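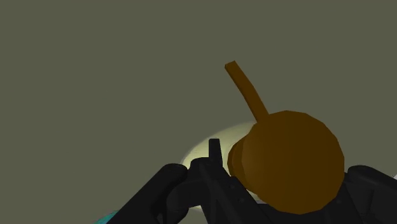

Speaker notes by the Plarkesby markets desk
Posted 3/1/23
Talk for the client breakfast, 37 minutes plus questions

Opening

Thanks for coming in early. The topic on the invitation was "When do policy rates bite?" and I am going to stick to it. I will not give a forecast for the next meeting of any central bank. There are plenty of those in your inbox already. I want to talk about the gap between the day a rate changes and the day a household or a company feels it.

Ask for a show of hands: who has a loan that resets this year? Wait for it. Come back to this at the end.

Slide 2 - The two rates

The policy rate is what banks pay or earn overnight. Almost none of us borrow overnight. We borrow for two years, five years, thirty years. Those rates depend on what lenders expect the overnight rate to be over the whole life of the loan, plus something extra for the risk of being wrong.

So a fixed mortgage rate can rise before the central bank does anything. It can also fall on the day of a hike, if the statement sounds softer than people feared. Pause here. This is the point people most often ask about afterward, so say it twice.

Slide 3 - Who feels it first

Order of impact, fastest to slowest:

Credit lines and overdrafts. These usually float and reprice within a billing cycle or two.

Floating-rate business loans. Quarterly resets are common. A firm that borrowed in January may see its first higher payment in April.

New fixed mortgages. Buyers feel this at once, but only buyers.

Existing fixed mortgages. Nothing changes until renewal or a move.

Rents and wages. Slowest, and hardest to trace back to any one decision.

Slide 4 - Our survey

We asked 139 small and mid-sized borrowers on our client list when their largest loan next resets. Be clear that this is our own list and leans toward manufacturers and wholesalers. It is not a sample of the whole economy.

Of the 139, 37 said their largest loan resets within the next twelve months. Another 11 did not know the date. Leave that number up for a moment. If you don't know your reset date you can't hedge it, and you can't budget for it either.

Slide 5 - One worked case

Use Pluluvden, the packaging firm. They have agreed to be named. Their term loan floats and resets every quarter. At the last reset the monthly payment went up by 3,031 dollars. Sales had not changed. They put off replacing a truck and kept one open job unfilled.

Explain what this looks like in the data. The truck order never shows up, so it can't show up as canceled. The job posting comes down without a layoff. Neither one makes a headline, and both are what the central bank is trying to bring about when it says it wants slower demand.

Then Trustolau, the wholesaler. Same size of loan, fixed, with several years left. They told us higher rates have made no difference to their plans, and their cash deposits are earning more than they did. Same policy, opposite result for now. The difference will narrow when their loan matures.

Slide 6 - Why the central bank cares about the lag

If rate changes take a year or more to work through, then today's inflation number is partly a result of decisions made long ago. A bank that keeps hiking until inflation is back at target has probably gone too far. A bank that stops early may have to start again, and that costs it some trust.

Month-over-month figures help because they drop the older price jumps faster than the yearly figures do. They are also noisy. One bad month for gasoline can swing them. I look at three months together and I still get it wrong sometimes.

Slide 7 - Currency

Keep this short, the room is mostly domestic. Higher rates tend to support a currency when they come as a surprise. If the market already expects the move, the currency may do nothing or drop. Kılıçarslan, our textile importer, buys in one currency and sells in another, and for them the exchange rate matters more than the loan. If time is tight, skip to the next slide.

Slide 8 - What to do this week

Find the reset date on every loan you have. Write down the benchmark it uses and the margin on top. Work out the payment at one point higher and one point lower than today. Ask your lender what it would cost to fix part of the balance - part, since few firms need to fix all of it.

Go back to the show of hands. Ask how many could name the date without looking it up.

Questions

Likely ones: Will rates come down this year? Answer: markets price one path, the banks describe another, and I would budget for the higher of the two. Should I fix now? Answer: depends on how much a higher payment would hurt, so start with the one-point test from slide 8.

Handouts are on the table by the door. The survey questions are on the back page.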